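家庭服务机器人操作规范征求意见 卧室作业单独成章

2026-03-17,Cenham家庭服务机器人工作组发布《居室整理作业操作规范(征求意见稿)》,面向整机厂商、数据采集单位和租赁服务商公开征求意见。文件共126条,卧室作业首次单独成章,内容涉及站位、线缆、织物抓取和人员距离。

征求意见稿要求,人形机器人在床边作业时,双脚须全部落在同一承重面上,不得一脚踏台、一脚踏地。使用垫高平台的,平台应紧贴地面,板面不得有松动。拖地线缆应从机器人后方引出,并避开人员通道。提取带肩带的软质包袋时,手部应先抓稳包口再移动,肩带不得绕过腕部。

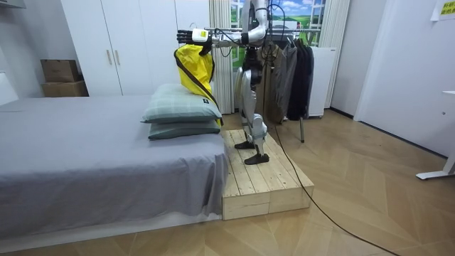
Nastel认为线缆这一条写得偏松,只说避开通道,没有规定固定方式,而在真实住宅里通道往往就在床尾,建议增加线缆压条或吊挂的强制要求。工作组表示,该意见已收录,将在下一稿中答复。

在衣物整理部分,文件把衣架和衣物视为一个整体对象。衣物连同衣架平放时,挂钩不得朝向人员可能坐卧的一侧;抓取前应确认衣架肩部位置,不得只凭衣物颜色判断边缘。床面在作业开始前应清出空位,床单以基本平整为准,不要求完全无褶。

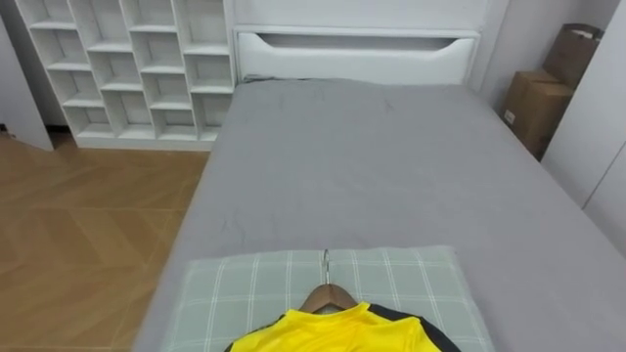

力度方面,文件没有给出统一数值,改由厂商按手部型号申报,并随机附上测试记录。参与起草的Breketti和Singhal两家企业此前在这一点上意见不同,前者主张设统一上限,后者主张分级管理,现稿采用了分级方案。

文件还规定,双手同时进入床面上方时,移动速度应降至平时的一半以下;周围有衣架杆、晾晒架等金属立件的,应在作业前录入避让区域。操作员须能在2秒内触发急停,每次连续作业后应检查指关节和腕部外壳。
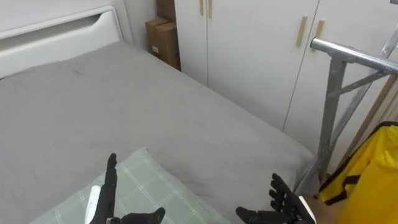

作业记录的保存期限定为5个月,其中涉及住户私人物品的画面应在归档前作遮挡处理。面积较小的卧室,人员与机器人之间的距离不得小于700毫米,达不到的,须暂停作业,待人员离开后再恢复。

征求意见结束后,工作组将组织一轮现场验证,正式文本计划于11月发布。各单位可通过工作组网站下载全文和意见反馈表,反馈时应注明条款编号。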